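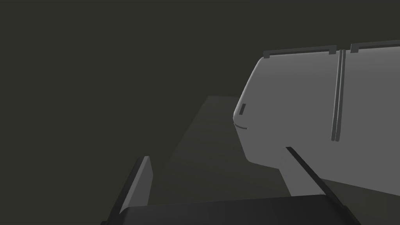 Fig. 4-1. Wrist view in the simulator, fridge task. Gripper at the bottom, door handles up and to the right.

4. Recording demos in the simulator

Covers the two-door fridge task only. Drawers and microwave are in section 5. You need Brellard running and the Durnar controller paired (section 2) before you start.

4.1 Before the first take

1. Open Brellard. Load the kitchen pack, then pick "fridge, two door".
2. Switch to wrist view. Both handles should be visible, as in Fig. 4-1. If you only see floor, press Reset Arm and wait.
3. Check the finger at the left of the view. Squeeze the trigger once, let go. Finger moves on screen = paired OK.
4. Set the output folder. Local disk, not the network share. The share drops frames.
5. Type your operator code. Blank codes get thrown out at upload.

Note: the floor and background are dark in this pack. Leave the brightness alone. The trainer applies its own lighting changes later and a brightened take wont match the rest.

Note: the two handles sit very close together. From a tilted wrist it's easy to go for the wrong one. Read the task line before every take, it says LEFT or RIGHT.

4.2 Recording a take

1. Press Record. Wait for the beep.
2. Hold still for 3 seconds. The trimmer looks for this pause.
3. Move toward the named handle. One smooth approach if you can.
4. Level the wrist before closing. A bit of tilt is fine on the way in.
5. Close on the handle, pull until the angle readout passes 40 degrees.
6. Let go, back off, press Stop.
7. Mark it: Good, Retry or Fail.

Missed the handle on the first try? Keep going. Recoveries are useful, mark those Retry. Fail is for takes where the door never opened.

CAUTION: do not press Reset Arm while recording. It writes a jump into the joint log and the whole file is lost.

CAUTION: don't push the gripper through the door panel. The simulator will sometimes let you. Takes with contact errors get rejected at upload, no partial credit.

4.3 How many

The fridge set needs 800 Good takes before training will start. Retry takes are stored seperately and don't count toward that. Progress shows in the top bar.

Change the start pose every take. Random Start does it for you, leave it on. A set recorded from one pose trains fine and then falls over on anything new (we lost the whole April set this way).

4.4 Upload

1. Close the recorder first. Open files are skipped, no warning.
2. Run Dogbe from the start menu. Choose Check, then Send.
3. Read the report. Red lines = rejected, yellow = needs a label.
4. Fix yellow lines in the list and hit Send again.
5. Keep local copies untill the status says Stored.

Error 382 means the controller log and the video are different lengths. Usually Stop was pressed twice. Delete the take and record it over, there is no repair tool for this yet.

Other error codes: see appendix B, or the help page in your Bristar account.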